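Filed under: Short Fiction / Work and Offices

The Mat at Skalamdale

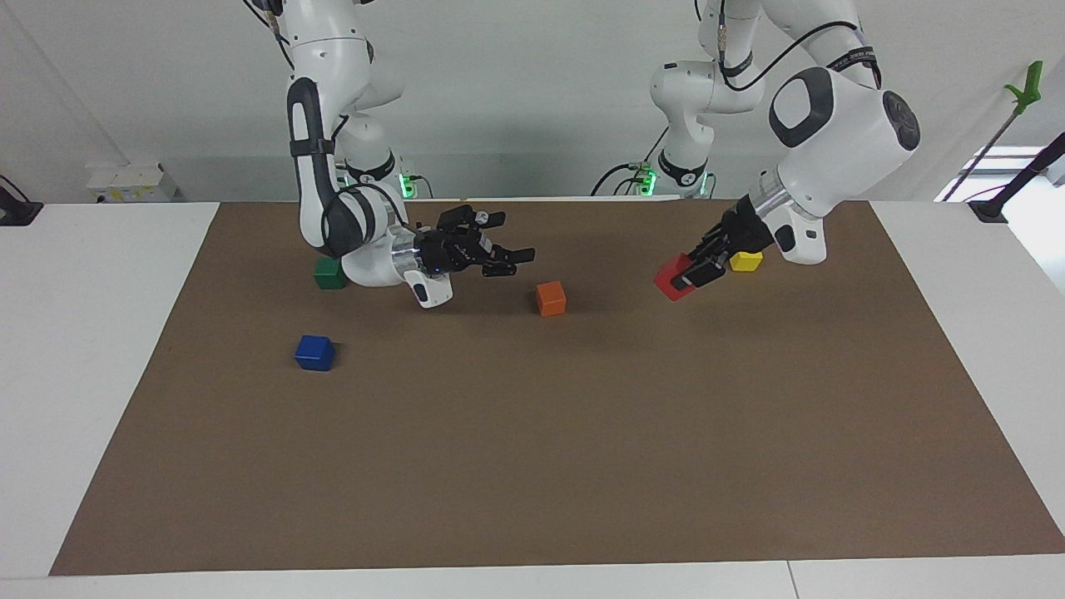
The mat was brown paper, cut from a roll and laid square to the table. Sandra Yeoman replaced it every 14 shifts, or sooner if it tore. The old one went under her desk, folded twice, with the dates written on the outside fold in pencil.

The procedure for the cubes was one page long. It had been written by Roland Rowbotham before he moved to the Mottram site, and it had not been revised. Cubes to be placed by hand. Cubes not to touch. No cube within 20 millimeters of the mat edge. Placement to be irregular.

Irregular was the problem. Sandra had placed the cubes 200 times by the start of April, and when she laid the old mats out on the floor of the corridor she could see it. Each cube left a faint square where it had been pressed down. The squares gathered on the left side. On the right there was almost clean paper.

She reported this to Magdy Fahmy, who was responsible for the log.

"You're right-handed," he said. "You should drift to the right."

"I stand at the end of the table."

He went and stood at the end of the table. He put down an orange cube, then a red one, then a yellow one, and looked at them for a while.

"That's a triangle," Sandra said.

"It's irregular."

"It's the same triangle you made yesterday."

He moved the yellow cube back a little. They agreed to leave it.

The next morning she brought in a cookie tin and 3 dice that belonged to her son. The first die gave the row, the second gave the column, and the third gave the angle. She ruled a grid on tracing paper and laid it over the mat, marked the positions in pencil, and took the grid away. It took nine minutes for a job that had taken one. Chelsea Sowerby timed it from the doorway and wrote the figure down.

"Does Stuart know?"

"It's within the procedure."

"The procedure says by hand."

"I throw them by hand."

Stuart Parsons came down before lunch. He read the page, both sides, although the second side was blank. He asked to see the old mats. Sandra unfolded them in order and he walked along the corridor beside them, slowly, with his hands behind him. At the fifth he stopped and bent down.

"What happened here?"

The marks on that sheet were spread evenly from one edge to the other. Sandra checked the dates on the fold.

"My father was in the hospital," she said. "I wasn't paying attention."

Stuart nodded. He looked at the sheet a little longer, then helped her fold it. The paper had gone soft along the creases - she had to press it flat with her forearm before the second fold would hold.

"Keep the dice," he said. "Put the nine minutes in the log."

She put it in the log. Then she went back to the table, picked up the red cube, and threw for the row.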